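Subject: Re: Seed drill metering rollers, spring order
From: Kirsten Riis
To: drill-users list

Hello all,

Thanks to those who wrote back on the rollers. I have put the answers together so we can send one order to Prolteo and share the freight. Bent's message from Wednesday is quoted first, then my notes.

> On Wednesday Bent Dalsgaard wrote:
> The dealer in Limalham has told me the old pattern fine-seed
> roller for the Hesinora drill is no longer stocked. There is a
> new pattern with a wider groove. It fits the same shaft but
> the calibration chart in the manual does not apply to it.
> I ran two of the new ones on my outer rows last August for
> cover crop and they fed more seed than the old ones at the
> same setting. I would not mix old and new on one machine.
> Does anyone have the new chart?
> Bent

I asked Prolteo for the chart and they sent a single page. It covers rape, clover and mustard, and nothing else. For phacelia they say to do a crank test and go from there. I will forward the page to anyone who asks me off list, as the list software strips attachments over a certain size.

The price is 40 a roller if we order direct, and delivery is one charge for the whole lot. My own share, with the seals and a spare drive chain, comes to 1,150. That is a full set for a four-meter machine. If you only need the rollers it will be a good deal less. The part number ends in 408 for the new pattern. Please check that before you send me your count, as the old number is still in most of our parts books and their order desk will not catch it.

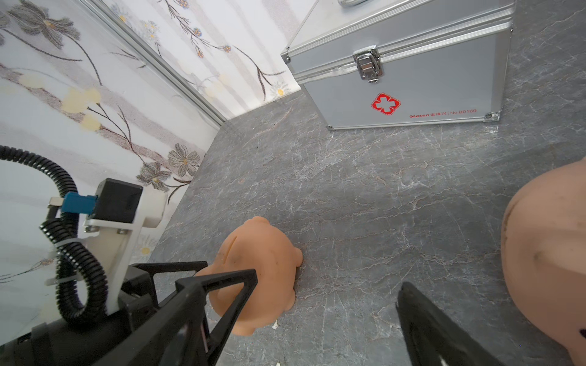 First-aid case and the marble-patterned top.

A few points on fitting, from doing one side of mine over the winter:

Take the hopper brushes out before you pull the shaft. The manual has this the other way around, and I bent a brush holder by following it.

The shaft comes out toward the left wheel. There is a clip behind the bearing plate that you cannot see until the plate is loose. Mine was packed with old seed dust and I had to pick it clean with a scriber.

The new rollers have a small lip on one face. The lip goes toward the drive side. If you put them on backward they will turn, but the shutter will not close all the way and you will lose seed on the headland.

Do not grease the shaft. Use the dry graphite or nothing. Grease holds the dust and we all know what treated seed does when it cakes.

The agitator can stay in. Several of you asked about this. I left mine alone and had no trouble getting the shaft back past it.

On calibration, I did the crank test twice at each setting and weighed what came out. The two results were close enough at the middle settings. At the lowest setting they were not, and I would not trust the drill down there with very small seed until somebody has run it in the field. Mixing the seed with a carrier is one way to get off the bottom of the scale. I have used cracked barley, sieved.

The other question was about the electric metering kit. Joseph had asked if it was worth waiting for that and leaving the old rollers in for another year. The kit uses the new pattern rollers anyway, so the rollers are not wasted if you change later. It also needs a newer terminal than the one most of us have. I can't tell you what it costs as I have not been given a price in writing.

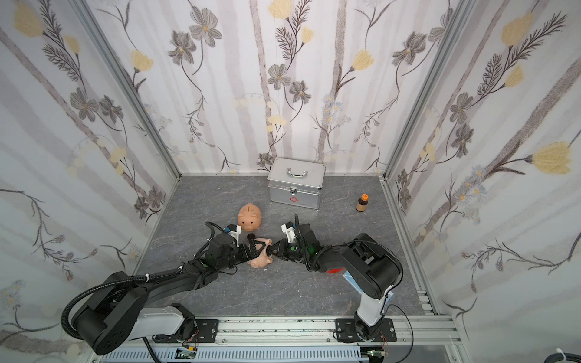

Bent Dalsgaard has since written back to say that he would hold off on the seals. He pulled his and they were still soft after over 2 seasons under cover, and he thinks the ones that fail are on drills left outside with seed in the hopper. He also says the chart reads low for clover on his machine, so do your own crank test before you go by the printed figure.

I am happy to take the seals off the order for anybody who has already put them down. Just tell me. I will keep them on mine, as my drill did stand out one winter.

What I need from each of you:

Your name and the number of rollers, fine seed only.
Seals, yes or no.
Working width of the drill.
Whether you can pick up in Limalham or need yours sent on.

Please reply to me and not to the whole list. I will send the order once I have heard from everyone who said they were in, and I will post the delivery date when Prolteo confirms it.

If anyone has a good used bearing plate for the right side, I am looking for one.

Kirsten Riis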